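Can a Robot Tidy Up for Us Yet? A Report on Shop-Floor Chores and Household Ones
Phyllis Fairclough
Term project, first version handed in 25 September 2019

I started this project because of my grandmother, who asked me over dinner when she could expect a machine to put away her groceries. I had no good answer for her, so I went looking for one, and I ended up spending far more of my time on shop-floor work than on kitchens. The two turn out to be closer cousins than I expected. Putting a can on a shelf and putting a molded cover on a shelf are very nearly the same job, and both are harder than they sound!

My reading came mostly from the Truscombe collection, where I went through 46 articles and reports (some of them only a page long, I admit). Alongside the reading I looked closely at one kind of chore, moving parts between a storage bin and a shelf or workbench. A person does this while thinking about lunch. A two-armed robot has to find the part, get its fingers around a curved shell with very little to grab, and keep its own cables out of the way while it does so.

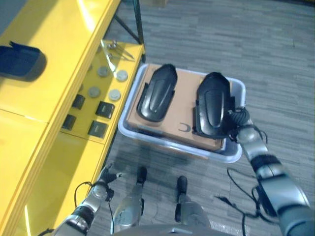
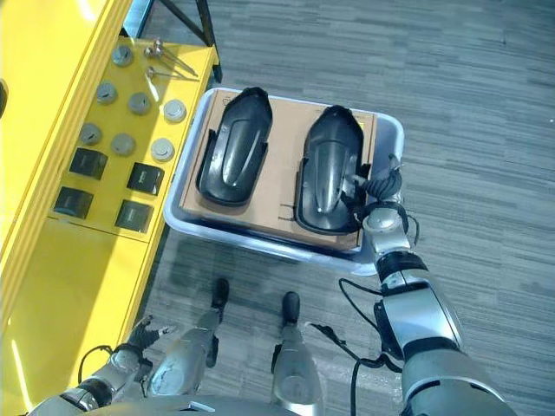
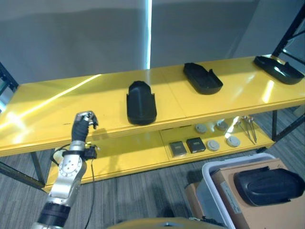
Figure 1. Parts handling with a two-armed robot: black covers, a storage bin and bright yellow work surfaces.

What struck me most is how much depends on the layout. Small parts set out on a panel each have a place of their own, and that is a kindness to any machine. A bin is a different matter. Two covers lying side by side on cardboard look simple enough to us, but they are the same color and shape, they shine, and a gripper needs room for its fingers at the edge. My grandmother's grocery bag is worse again, with soft things on top of hard things and a melon somewhere at the bottom.

To get a feel for the human side, I ran a small timing exercise at home with a plastic bin and a set of old soap dishes. My brother and I moved dishes onto a shelf until we had done 1,000 moves between us, over several evenings. We fumbled now and then, mostly when we were talking, but we always noticed and fixed it without stopping – and that noticing is the part I would most like to see machines get better at.

So, can they do our chores yet? My answer is a careful "some of them." Where the parts are known and the shelf stays put, I think a robot is a sensible helper already, provided somebody is close by. In a home, where everything moves from one day to the next, I would wait. In October I plan to add a section on laundry, which my grandmother has now asked about too.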